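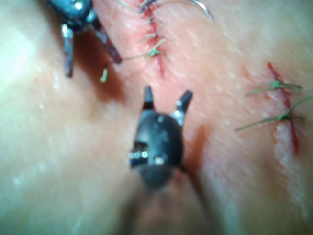
Page last changed: 17 Jun 2020

How to Get Ready for Coming Home With Stitches

By Nga Lý

I have looked after four different family members following small operations, and I've had a turn on the couch myself, so by now I have opinions about pillows. Most of what makes the first days at home easy or miserable gets decided before you ever leave for the hospital. What follows is how we do it in our house in Skundmont. Your surgeon's sheet of instructions always wins over anything you read on my page, so please keep it close by and follow it, even where it disagrees with me (especially where it disagrees with me!).

The week before

Start with the phone call. Ring the clinic and ask when you can shower, when you can drive, how much you can lift and who to call after hours. Write the answers on one sheet of paper and put it on the fridge. You may get all of this again on the day, but you'll be groggy then, and whoever is driving you will be thinking about the parking.

Ask about your regular medicines too, every one of them, including vitamins and anything herbal. Some have to be stopped ahead of time and some absolutely must not be, and that's a question for the clinic or the pharmacist. My own list lives on an index card in my wallet, with the doses on it, and I've handed it over at more front desks than I can remember.

Next, walk through your house pretending you can't bend, reach or lift. It feels silly but do it anyway. If the operation is on your belly, the laundry hamper, the cat's dish and the bottom kitchen drawer are all suddenly in the wrong place. Move the everyday things to counter height: mugs, a small saucepan, bread, tea, the pet food, the phone charger. Roll up the loose rugs and put them in a closet until you're steady again.

Cook something. I make a big pot of chicken and rice soup and freeze it in single bowls, and then I buy two loaves from Bárány, slice them, and freeze those as well. Plain food you already like is best. A week of stitches is no time to find out what you think of lentils. Pain medicine can slow everything down in the bathroom department, so lay in some prunes or whatever works for you, and ask the pharmacist before adding a laxative.

Setting up the resting spot

Pick one place to rest, and make it somewhere you can get out of. Our couch is very deep and very soft, and my husband once had to be more or less poured off it, so now we use the old armchair with the high arms. Bring over a side table on whichever side your good hand is, and stock it:

A water bottle with a straw or a flip top
Tissues and lip balm
Your glasses
A notebook and pen for writing down medicine times
A long charging cord
A lamp you can switch on without twisting
A small firm pillow

The small pillow deserves its own paragraph. If your stitches are on your belly, ask the nurse about holding a pillow gently against the area when you cough, sneeze or laugh. I was taught this after my own operation, almost 12 years ago, and I've passed it along to everybody since. Mine is a worn-out blue travel pillow and it still comes down from the shelf whenever somebody in the family is due to go in.

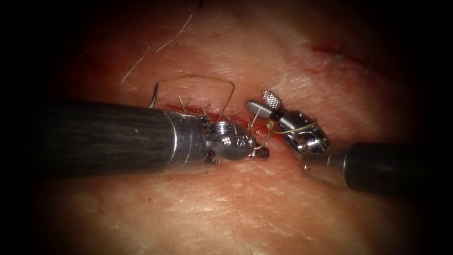
Instruments over the skin, one in from the left and one from the right.

What to wear and what to pack

Loose, soft and easy to open is the rule. For anything on the chest, shoulder or arm, bring a shirt that buttons all the way down the front, so you don't have to raise your arms. For the belly, bring a loose dress or drawstring pants a size bigger than usual, with a waistband that won't sit right on top of the dressing. Slip-on shoes with a proper back to them are much safer than flip-flops.

I pack everything in an old Zesport gym bag that opens flat across the top. In it go the clothes, the medicine card, a phone charger, the small pillow for the ride (you can tuck it between yourself and the seat belt, with the belt still worn properly), and a plastic bag with a towel in case the drive makes you queasy. Leave your rings and your good watch at home.

Getting home

Have your driver pick up any new prescriptions at the same time if they can. We go to the Zimell pharmacy, where the counter shuts well before supper, and I've been caught out by that. Read the labels once you're in the chair and write the first dose in the notebook, with the time.

Set an alarm if you have a dose due in the night. I put out a cracker and a full glass of water at bedtime for my 11 pm one, if the label says to take it with food, and it saves a trip to the kitchen in the dark.

Have somebody stay with you that first night. The clinic will very likely insist on it anyway if you've been put under. They don't need to hover! They just need to be in the house, awake enough to hear you, and willing to warm up soup.
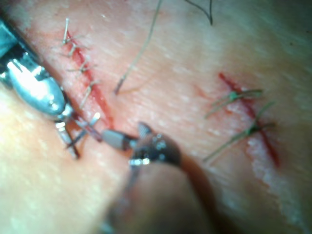 Looking after the stitches

Wash your hands with soap before you touch the dressing, and ask any helper to do the same. Leave the dressing alone until the day you were told to change it. When you do change it, set everything out on a clean towel first, in good light, with the trash can beside you.

Follow your sheet on showering. If you've been cleared for it, let the water run over gently, don't scrub, and pat dry with a clean towel. Baths, pools and hot tubs usually have to wait longer than showers, so ask about those separately. Skip creams, powders and Grandma's ointment unless the clinic says yes. Don't trim or tug at a thread end, however much it bothers you.

Take a look once a day and jot down a line in the notebook. Call the clinic if the redness is spreading, if there's pus or a bad smell, if you have a fever or chills, if the edges are pulling apart, or if the pain is getting worse as the days go by. For bleeding that won't stop with firm pressure, or any trouble breathing, call 911. Please don't sit there worrying about bothering people. They'd much rather hear from you.

And check the date for having the stitches out, if yours are the kind that need it. Ours goes on the calendar in red pen, with the clinic's phone number next to it.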